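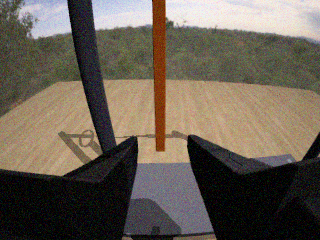

Fig. 1. Black gripper fingers and palm plate, rendered view.

4. Preparing and sending your album in Gikgate

This section explains how to bring a finished album from your computer into Gikgate and send it to the stores. You should already have an artist account (see section 2) and a label name (see section 3). If you release without a label, your artist name is used in the label field.

4.1 What to have ready

Please collect the following items before you open the release form. The form closes itself after 60 minutes without activity, and text which is not saved will be lost.

— the final master of each song, as a WAV file
— the cover picture, square, as JPG or PNG
— the full names of all songwriters, not only stage names
— the lyrics, if you want them to be shown in the stores

Note: MP3 files are accepted for the preview page only. They can not be sent to the stores.

4.2 Creating the release

1. Sign in and open Releases. Press New release.

2. Choose the type: Single, EP or Album. The type can be changed until the first file is uploaded, after this it is fixed.

3. Write the title of the album exactly as it stands on the cover. Do not add words like "new" or "official". The editors will send the release back when the title and the cover are different.

4. In the field Main artist, begin to type your name and wait until the list appears. Select your name from the list. When you type the full name and press Enter too quickly, the system makes a second artist with the same name, and your songs will go to a wrong page in the stores.

5. Add the other artists, one by one. Use Featured for a singer who is heard on one song, and Main for both names when it is a true duo.

6. Press Save draft.

Caution: The Back button of the browser does not save. Use only the Back link inside of the form.

4.3 Uploading the songs

1. Open the tab Tracks and drag the WAV files into the grey field. You can drag all files together. One release can hold up to 101 tracks.

2. Wait until each track has a green mark. With a slow connection this may take a long time, and the computer should not go to sleep meanwhile.

3. Put the tracks in the right order with the small arrows. The numbers in your file names are ignored.

4. Listen to the beginning and the end of every track with the built-in player. Listen especially to songs which flow one into the other — a short silence can be added by your export program, and it is heard very clearly on headphones.

5. For each track, fill in the songwriters and the language. For a piece without voice, choose Instrumental. Do not leave the language empty.

Note: If you see message 62, the file has a wrong sample rate. Export it again from your music program and replace the file with the Replace button. Do not delete the track, or you must write the songwriters again.

4.4 The artist text

The artist text is sent together with the album and is read by stores, radio and journalists. The field holds 2,217 characters, spaces included.

1. Begin with the name of the album and the artist. In our test release this is "Velholm" by Wilma Tennant.

2. Write two or three sentences about the music. Say where it was recorded and who played on it.

3. If you quote from a review, write the name of the magazine after the quote. Quotes without a source are removed by the editors.

4. Leave out web addresses and ticket prices. For concerts there is a separate tab, explained in section 6.

Caution: The text is not translated automatically. If you press Add language and leave the second field empty, the stores in this language will show nothing at all.

4.5 Choosing the date and sending

1. Open the tab Schedule and choose the release date. We recommend a date which is at least four weeks away. For an album planned in May, the work in the form should be finished in the beginning of April.

2. Choose the time. Midnight local time is the standard setting. If you choose one fixed time for all countries, the album comes out in some of them already on the evening before.

3. If you want pre-orders, switch on Pre-order and select one song which people may hear at once.

4. Press Check release. Red lines must be corrected. Yellow lines are only advice.

5. Press Send. The status changes from Draft to In review.

Note: While the status is In review, you can still change the artist text, but not the audio and not the cover. To change these, press Withdraw, make the correction and send again. The review then starts from the beginning.

Continue with section 5, Splitting income between band members.

Filed under: Help > Artists & Labels > Releases

3 comments

Niall Yule
Step 4 in 4.2 should be in bold. I have two artist pages now and half of our EP is on the other one. Does support merge them or do I have to withdraw everything?

isham_tapes
Niall, they merged mine. Write to them with both page links, took a few days.

MacRitchie
Is the character limit for the artist text the same for singles? Mine stops me much earlier, but maybe it is the line breaks I pasted from Word.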